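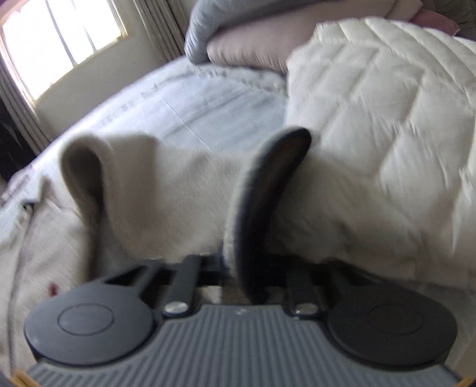
The rulebook for home recording at Jundthorpe runs to four pages, and most of it deals with how people hold the tool. The project collects examples of household tasks done by hand, so that robots can later be trained on them. Bed-making is one of the harder ones. A hand-held gripper has to get its curved finger into the folds of a fleece blanket while a puffy quilted comforter lies partly over it, and white on white in strong window light gives a camera very little to go on. The rules say such a take should be kept. They also say the bed must not be tidied first.

Hanne Riis wrote the first version in January, after going through 141 recordings from homes in Pronska. She found that people were helping the tool without thinking. They flattened the covers with a free hand, or stepped out of view to pull a sheet straight.

"If you fix it with your other hand, the robot learns that sheets fix themselves," she says.

The rule now is one tool per hand and no bare fingers on the cloth. If the fabric slips, the person tries again and keeps recording. A take is thrown out only if someone's face or private papers come into view, or if the tool itself fails.

Speed was argued over for longer. Early drafts asked for slow, even movement, which made for sharper pictures. Riis dropped that. People at home don't make a bed slowly, and a bit of blur is allowed as long as the tip of the finger can be followed from one moment to the next.

Of 1,653 takes checked under the new rules, 1,445 were accepted. Most of the rest failed on labelling. A blanket had been logged as a duvet, or two tasks had been run together under one name.

Consent has its own page. Everyone in the household signs, including people who are out at the time, and any of them can have a recording deleted later without giving a reason. Bedrooms need a separate signature. Mottram, a smaller group working on kitchen tasks, has taken over this page word for word.

Drelter, which makes training software, wanted a minimum of 100 takes per home. Riis refused – she thinks tired people start cutting corners – and the limit was left to each household.

A second edition is being drafted, with a longer section on daylight and curtains. Comments are open to anyone who has recorded at least one full task.

Nov 2, 2019 | By the features desk
37 shares | 6 comments
Contact us | Copyright and reuse | Back to top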